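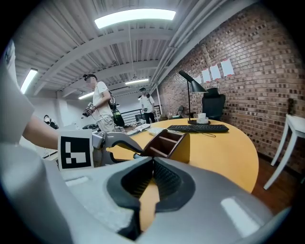 Pirkgate
Sat 14 October
Round tables as desks, a thread. I have been setting one up and the usual advice assumes a rectangle.

Pirkgate
2/ A straight keyboard on a curved edge only lines up at one point. Everywhere else the corners either overhang or leave a crescent of bare wood in front of your wrists. I push the keyboard towards the far side and let the forearms rest on the table.

Pirkgate
3/ Usable area is smaller than it looks. A round top 80 cm across gives you less surface than a square one 80 cm across, by a bit over a fifth. All of the loss is at the corners, where you would normally park a lamp.

Pirkgate
4/ So the lamp goes behind the keyboard. Thin stem, round base, conical shade turned to the left. The base takes up very little depth. A clamp lamp was the first plan and I dropped it. Clamps with a flat jaw touch a curved edge at one or two points and creep.

Pirkgate
5/ Desk organiser: brown wood, open top, divided. I have had it near the edge and I have had it closer to the middle. Near the edge is quicker to reach. Closer to the middle is harder to knock off. Currently in favour of the middle.

Pirkgate
6/ Pedestal bases. Good for knees, as there are no legs at the corners. Less good if you lean on the rim, because the load is well outside the column. Check the bolts under the top. Mine took a quarter turn each in June and needed it again last week.

Pirkgate
7/ Power. No wall socket anywhere useful, so a white power strip on the floor. It sits out in the open and everything loops back to it. This is the weakest part of the arrangement.
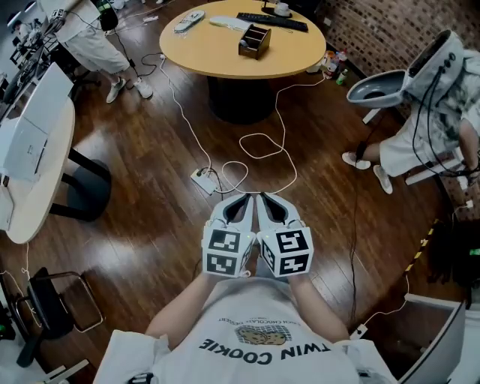 Fornus
Would you not fix the strip to the underside of the table? I did that with mine and the only thing touching the floor is one lead.

Pirkgate
8/ Replying to Fornus: considered it. Screws into a solid top are fine if they are short enough. The snag is that I turn the table a few degrees now and then to get the glare off the surface, and a fixed strip then drags its lead round the pedestal. If yours never turns, yours is the better method.

Pirkgate
9/ Interim fix is a length of floor cable cover from Drostico, 49 mm wide, one run from the wall to the pedestal. Not laid yet. On dark planks I would pick a light colour, so that people see it before they reach it.

Pirkgate
10/ Loose leads: measure the route, add 17 cm of slack, coil the rest and tie it. Coil it at the strip end. Coils at the device end get pulled about every time you shift the keyboard.

Pirkgate
11/ The small cup. On a round table it migrates to the rim, as that is the only part not in use. Keep it on the side away from the keyboard. I have no better answer.

Pirkgate
12/ Bottles and small containers live on the floor beside the table, along the wall. A low shelf from Kerr would take the lot and is on the list. It has to be shallow, or it eats the chair space.

Pirkgate
13/ Will post the cable cover once it is down. Replies open if anyone has run one over uneven planks.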